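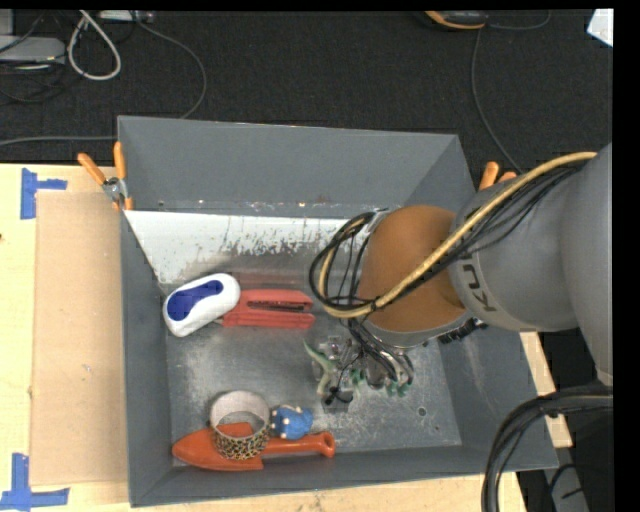

Cable bundle pulls on gripper when the arm reaches into a metal bin

Posted by clanamari in Home Builds, July 2025

I have a used arm on a bench in a shared workshop, set up for bin picking. The bin is open-topped sheet metal with sloping sides. The gripper has small green fingertips and its wiring runs back along the outside of the arm: one thick yellow cable, plus a bundle of thinner black ones, tied together near the wrist.

Picks near the middle of the bin are fine. Picks along the left wall are not. The wrist has to rotate to get the fingers flat to the wall, and at the end of that rotation the loop goes tight and the controller reports a following error on the last joint. If I leave more slack, the loop bulges out far enough to touch the rim on the way down. Out of 200 picks last week I logged 7 stops, 6 of them on the left side.

The second problem may be related. Thin items lying flat on the floor of the bin (a toy trowel is the worst) get pushed instead of gripped. The bin floor is scuffed bare metal and offers very little friction. I would like to keep the bin, as the camera position is calibrated to it.

Is there a standard way of routing this without buying a commercial dress pack?

Keyvan Sadeghi

Treat these as two faults.

Cable first. A single tie close to the joint makes the cable bend and twist over a very short length. Remove it. Clamp the bundle at two points: one on the last link before the wrist, one on the tool flange. Everything between the clamps has to take up the rotation, so that length should be as long as you can fit. With the arm powered down and the brakes released according to the manual, or in slow jog, move the wrist to each end of the range you use in the bin. Set the free length at the worse end and add a little.

Separate the thick cable from the thin ones. The stiff one decides the shape of the loop and the thin ones get dragged along until a conductor breaks inside the jacket. Use hook-and-loop straps at the clamps. Zip ties pulled hard will cut into the insulation.

Then limit the wrist in software. A parallel gripper gives the same grasp when turned 180 degrees, so most planners will let you pick whichever solution is closer to neutral. My guess is that your left wall picks are taking the long way round. Log the last joint angle at each stop. If the values cluster at one end, that is your answer, and it costs nothing to fix.

The floor: cut a thin rubber mat to size and put it in the bin. Raise the floor height in your config by the thickness of the mat or you will drive the fingers into it. A matte mat also cuts down reflections from the metal, if you use depth data.

furnus_bench

Just use spiral wrap and leave more slack. Works on mine.

bhat114

Spiral wrap will make the loop stiffer, and the OP already said slack hits the rim. I would not do that here.

Agree with the two clamps. I printed mine in PETG and they held for one summer, then crept. Aluminum angle and a scrap of rubber hose is better.

For the trowel, try coming down with one finger touching the floor just past the edge of the blade and closing the other toward it. Go slowly and set a low force limit. Or grip it by the handle, if the detector can tell you which end is which. Also check whether anything else is lying on top of the item before blaming the friction. I lost a weekend to that.

clanamari

Logged the joint angle as suggested. All the left wall stops are within a few degrees of the positive limit. Added the 180 degree flip to the grasp selection and will redo the cable at the weekend. Mat is on order. Does anyone know if the Emov flange plate has spare threaded holes for a clamp, or do I need to drill?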